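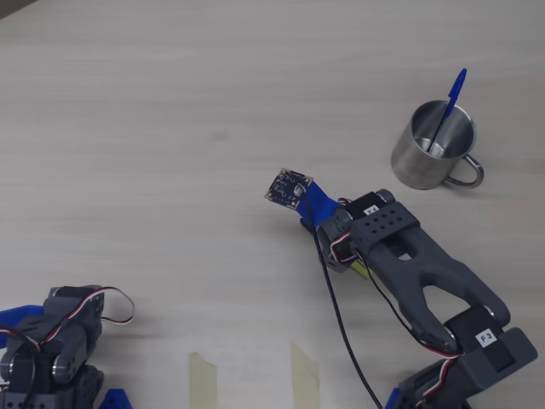 How do I get back into writing letters by hand?

Posted by Bogumił Urbańczyk, 07/05/2019

Hello everyone. I used to write to my aunt every month when I was younger, and then email came along and I let it slip, as I suppose most of us did. She is 71 now and has moved to a small apartment near Prundalari, where the internet is poor and she doesn't care for it anyway. I sat down in April to write her a proper letter and managed half a page before my hand cramped up and I ran out of things to say. My handwriting has also gotten terrible. Has anyone here picked up the habit again after a long break? I'd like to know what paper and pen you use, how long your letters are, and what on earth you write about when your week has been mostly work and laundry.

4 replies hidden, 3 shown

prairie_inkwell

Oh, this made me smile! I went nearly ten years without writing to a soul, and now I send two or three letters a month, so please don't give up after one half page.

For the cramp, loosen your grip. Most of us squeeze a pen as if it might run away, and we learned that from signing things in a hurry. Rest your forearm on the table and let the whole arm move a little, not only the fingers. Write for ten minutes, get up, put the kettle on, come back. I often take three evenings over one letter and simply start a new paragraph with "Tuesday's rain has stopped" or whatever it may be — my friends like getting the days in pieces.

As for pens, a plain ballpoint is perfectly fine, though you do have to press harder with some of them. A gel pen glides more easily if your hand tires. I buy the Atis pads, which are lined and thick enough that the ink doesn't show through.

And write about the laundry! Your aunt wants to hear your voice. Tell her what you had for supper, what the neighbors are building, which of her recipes you ruined. Ask her two questions she'll enjoy answering, and there is your next letter half started.

Grillolgate Gary

get a typewriter

M. from the valley

I'd second nearly everything the first reply says, except that I do better with unlined paper and a dark ruled sheet tucked underneath. It looks nicer and keeps me straight. Larger writing helps too, especially for older eyes, and it has the happy side effect of filling the page sooner.

I keep a scrap of paper on the fridge and jot down a word or two when something funny happens. By the time I sit down there are usually five or six notes waiting. If she's anything like my late mother, tuck in a newspaper clipping or a pressed leaf now and then, and don't worry if her replies are short or slow in coming.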